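Handout 4: Collecting demonstrations (read before lab)

Last time we got as far as the loss function and I promised we'd talk about where the examples come from. So, the short version: they come from you, sitting at the station, moving a hand over a table again and again until your shoulders complain.

Our working set is called Sasham. It had 1,106 episodes when I last looked, and I threw out 428 of them, so we train on 678. Most of the rejects were boring — the operator paused too long, or started recording after the reach had begun. Please don't be precious about deleting your own!
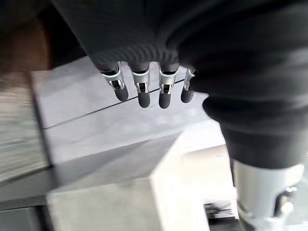

Waaka lab, March

Look at the fingers first. They're over the gray surface, close to that dark seam, and not touching it. I want lots of moments like this one in your episodes, because a policy that only ever sees contact has no idea how to arrive. Notice the blur on the white block too. Blurry frames stay in (the model will get plenty of them when it runs by itself).

A few habits for this week:

Start recording before you move, and count to 2 in your head.
Vary your approach. Come in from the left sometimes, or a bit too high.
If you fumble and recover, keep it and tag it "recovery". I love those.
Write your initials in the Stiken log, even for bad runs.

Han-gyeol Seok has the booking sheet for the station. Each pair owes me about 600 seconds of usable motion by next lecture, and yes, resets don't count.

Reading: chapter on compounding error, skip the proofs.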